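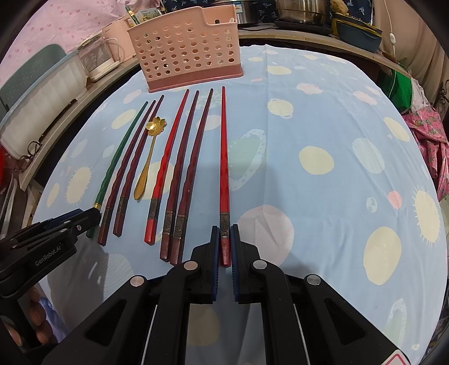
Lallier 417 Team Shelter

Eight-seat portable team shelter for soccer, with transport wheels
Manufacturer: Lallier
Supplied and serviced in North America by Imow, Flunbridge depot
Page revised 25 March 2022

Overview

The Lallier 417 is a freestanding sideline shelter for training grounds, school fields and small stadiums. It is built on a welded aluminum frame with a curved clear roof, clear end panels and a single row of seats. The shelter stands on its own base rails and does not need a concrete pad, although it can be fixed to one.

The 417 replaces the earlier bolted model. The main changes are the one-piece end frames, the wheel brackets at all four corners (the old model had them at the rear only) and a deeper roof overhang at the front. Roof sheets from the old model do not fit the 417. Seats and seat bolts do.

Shelters are normally ordered in pairs, one for each bench area. They are sold singly as well, and a single unit can be added later beside an existing one using the side joining kit.

Frame

The end frames are formed from oval aluminum tube, bent in one piece and welded to the base rails at the factory. Three cross members join the end frames at the rear, and a fourth runs along the front edge of the roof. Cross members are attached with stainless steel bolts and locking nuts. All tube ends are capped.

The standard finish is white powder coat. Other colors are available to order. Silver mill finish is offered at a lower price but will dull over time, particularly near the coast or where the field is next to a salted road.

The front edge of the roof is covered by a foam pad with a stitched vinyl sleeve. The pad is included with every shelter and should not be left off. Corner pads for the front uprights are an option, and most school districts require them.

Roof and panels

Roof, rear and end panels are clear solid polycarbonate. The sheet is UV treated on the outside face only and is marked on the protective film. Check the marking before peeling. A sheet fitted inside out will yellow early, and this is not covered by the warranty.

Panels are held in a rubber gasket that runs in a channel around the frame. There are no holes through the sheet except at the two center fixings on the rear panel. Replacement panels can be fitted by two people with a gasket tool, without taking the shelter off the field.

Tinted sheet is available for the roof only. It reduces glare for evening games facing west. It also makes the inside of the shelter noticeably darker under floodlights, so clear is the better choice where most games are played at night.

Seating

The standard seat is a molded polypropylene shell with a low back and a drain hole. Each seat is bolted to a steel crossbar with a zinc finish. Seats can be spaced evenly or grouped to leave a gap for a kit bag or a medical case at one end, and the crossbar is slotted along its full length for this purpose.

Padded seats fit the same crossbar but reduce the legroom slightly. They should be covered or removed over the winter. A plain bench board in place of seats is also available, and is the usual choice for youth fields where more players need to share the shelter.

Specifications

Model: 417
Seats: eight (standard layout)
Depth at base: 58 in
Weight, complete with standard seats and no ballast: 326 lb
Minimum ballast, free-standing use: 634 lb
Frame: aluminum, welded and bolted
Panels: clear solid polycarbonate
Fasteners: stainless steel
Wheels: four, pneumatic, removable
Finish: white powder coat

The minimum ballast figure applies to one shelter on level ground in a sheltered or partly sheltered location. Exposed sites need a higher figure, and this must be worked out for the site. Send the field address, the direction the shelters will face and a note of any nearby buildings or tree lines to Imow before ordering.

Anchoring

The shelter must be anchored or ballasted whenever it is standing, including between games. Wheels are for moving the shelter and are not a support. Lower the frame onto its base rails before anyone sits inside.

There are three approved methods.

Ballast trays. Steel trays slide between the base rails behind the seats and take standard sandbags or cast weights. The trays are included. Weights are not. Load both trays equally. Where the shelter is used on artificial turf, fit the rubber strip under the rails before loading.

Villanueva ground anchors. The Villanueva kit uses four helical steel anchors, driven with a hand bar or a powered driver, and a ratchet strap at each corner of the frame. It is suited to natural grass on firm soil. The anchors stay in the ground, with the heads set below mowing height and closed with a green cap, so the shelter can be taken away and put back in the same position. The kit should not be used in loose fill, in wet sand or over a shallow irrigation line. Do not drive anchors into artificial turf.

Bolted base. Four base plates are supplied on request for fixing to a concrete pad. Pad drawings are available from Imow. Chemical anchors are recommended, and expansion bolts should be avoided close to the edge of the slab.

Do not combine a partial ballast load with a partial set of anchors. Each method has been checked on its own and only when complete.

Moving the shelter

Four people are needed to move the 417 on grass. Remove the ballast or release the anchor straps first, then fit the wheel brackets one end at a time and lock each pin. The shelter should be pushed from the end frames. Do not pull it by the roof cross member, and do not tow it behind a mower or utility vehicle. The brackets are not rated for towing loads.

In strong wind the shelter should be left where it is, with nobody inside, and moved when the wind has dropped.

Tire pressure is molded on the sidewall. Foam-filled tires are available for sites with thorns or crushed stone, though they are heavier and roll less easily over soft ground.

Placement on the field

Leave a clear strip between the touchline and the front pad. The required distance differs between leagues, and the league handbook for the competition takes priority over anything printed in the shelter manual. Where a running track surrounds the field, the shelter is usually set on the infield side, and the overhang should be measured at head height as well as at the base.

Both shelters should sit the same distance from the halfway line. If the assistant referee's view along the line is blocked by an end panel, move the pair back from the field before moving them apart.

Delivery and assembly

The 417 ships as a flat load on one pallet: two end frames, cross members, panels, seat bar, seats, trays, wheels and a fastener box. A forklift or a tail lift is needed for unloading. Check the panel crate for damage while the driver is present and write any damage on the delivery note.

Assembly takes two people most of a day for the first shelter and less for the second. Tools required are two ratchet wrenches, a rubber mallet, a step ladder and the gasket tool in the fastener box. Use soapy water on the gasket. Do not use silicone spray or oil. Tighten the frame bolts by hand until all cross members are in place, check that the base rails are parallel, then torque in the order shown on sheet four of the manual.

The assembly manual was rewritten by Hedvika Hubáček for the one-piece end frame. Copies for the older bolted model show a different torque order and should not be used.

Maintenance

Check bolts, straps and pins at the start of each season and again in October if the shelter stays outside for the winter. Wash panels with mild soap and a soft cloth. Solvents, glass cleaner with ammonia and pressure washers will damage the sheet or lift the gasket. Light scratches can be reduced with plastic polish, but not on the outside face, where polishing removes the UV layer.

Clear heavy snow from the roof with a foam head. Metal shovels must not be used.

Spare parts held at Flunbridge

Roof sheet, clear or tinted
End panel, left and right
Rear panel
Gasket, by the roll
Seat shell, standard and padded
Front roof pad and sleeve
Wheel, bracket and locking pin
Villanueva anchor, strap and cap
Fastener box, complete

Quote the serial number when ordering panels. It is stamped on the inside of the left end frame, near the base rail.

Warranty

Frame welds are covered for five years and panels for two. Pads, tires, straps and seats are treated as wearing parts. The warranty does not cover wind damage to a shelter that was not anchored or ballasted as described above, or damage caused by towing.

Ordering

Specify the quantity, finish, roof sheet, seat type and anchoring method. Standard white shelters with clear panels are normally in stock. Custom colors are made to order and cannot be returned.

Technical questions and site ballast requests go to Yaroslav Onyshchenko at the Imow Flunbridge depot. Please include photos of the sideline taken from both ends - a drawing is useful too, but does not replace them.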